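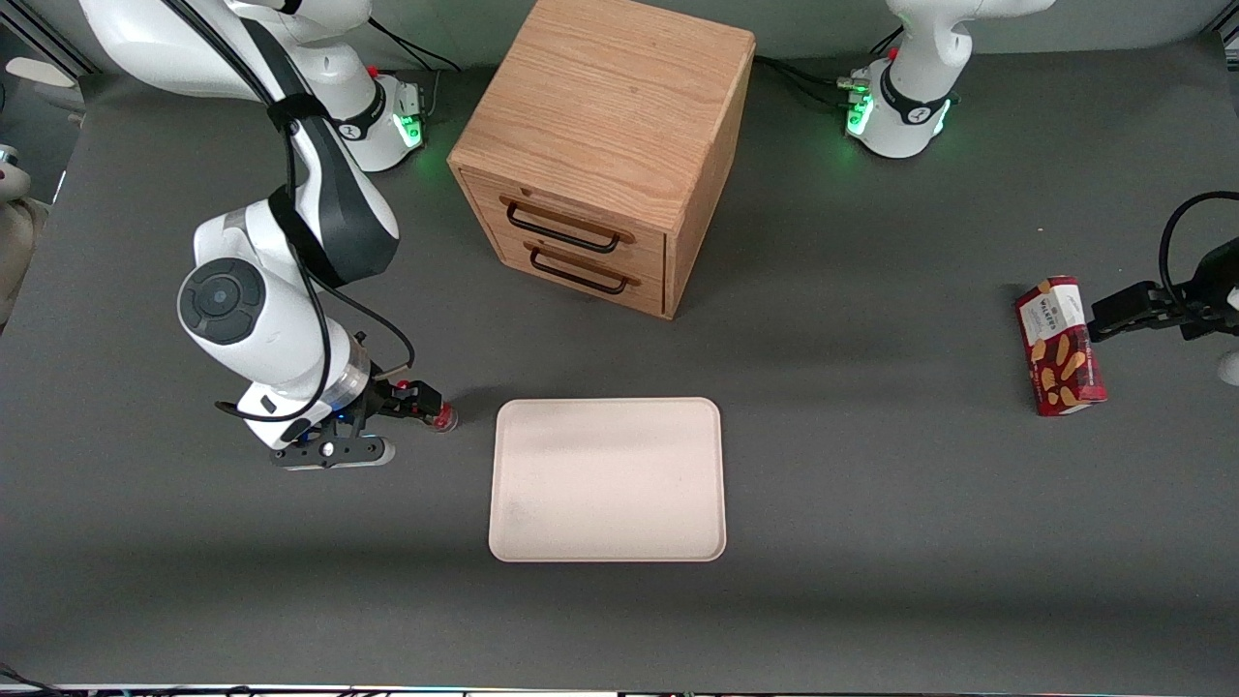
How does a two-arm robot learn a tabletop task without anyone writing code for it?

An operator drives both arms by remote control through the full task several times, and the joint positions, gripper openings and camera views from each run are saved as one demonstration. A control policy is then trained on the saved set.

Trirkine today released version 6 of Kova, its recording and teaching package for two-arm workstations. The release covers remote operation, hand guiding, review of recorded runs, and export to common training formats. It is available to existing license holders at no added cost.

Kova pairs each working arm with a handheld leader arm of matching joint layout. The operator moves the leaders and the working arms follow. Jaw opening is set by a trigger on each leader. Commands and measured positions are logged separately at 30 samples per second, and all streams share one clock. Earlier versions logged measured positions only, which made it hard to separate operator error from tracking error during review.

Hand guiding is offered as a second mode. The operator releases the joint brakes from a foot switch and moves the arm directly. Trirkine recommends this mode for single-arm motions and for setting start poses. Remote control is recommended when both grippers are in use, as with passing a box from one side of the table to the other, placing a packaged item on a tray, or opening a drawer with one gripper while the other holds an object.

A new review screen plays back each run against its joint traces. Runs can be trimmed, marked as failed, or split into steps. Failed runs are kept by default and excluded from export unless the user selects them. A run in which the object is dropped and picked up again can be labeled as a recovery and exported under its own tag.

"Most of the time on a teaching project goes into sorting recordings," said Sadia Siddiqui, product lead for Kova at Trirkine. "Operators were keeping notes in a spreadsheet and matching them to file names afterward. The labels are now entered at the station, between runs, and stored with the data."

The package was tested over one spring at the company's Bhutto site, where operators recorded 2199 demonstrations of pick, place and drawer tasks using boxed groceries and small household goods. Findings from that work led to a change in the gripper force limit, which can now be set per task. Thin cardboard packaging was the main reason for the request.

Kova 6 supports up to 16 joints per station, not counting grippers. It runs on the Urkow controller and requires a wired connection between controller and recording computer. Wireless leader arms are not supported in this release. Stations on version 5 can be updated in place, and recordings made in version 5 open in the new review screen without conversion, although command traces will be blank.

Shipments of new stations with Kova 6 installed begin in May. Documentation and the update file are posted in the customer area of the Trirkine website.

Press contact: Sadia Siddiqui, Trirkine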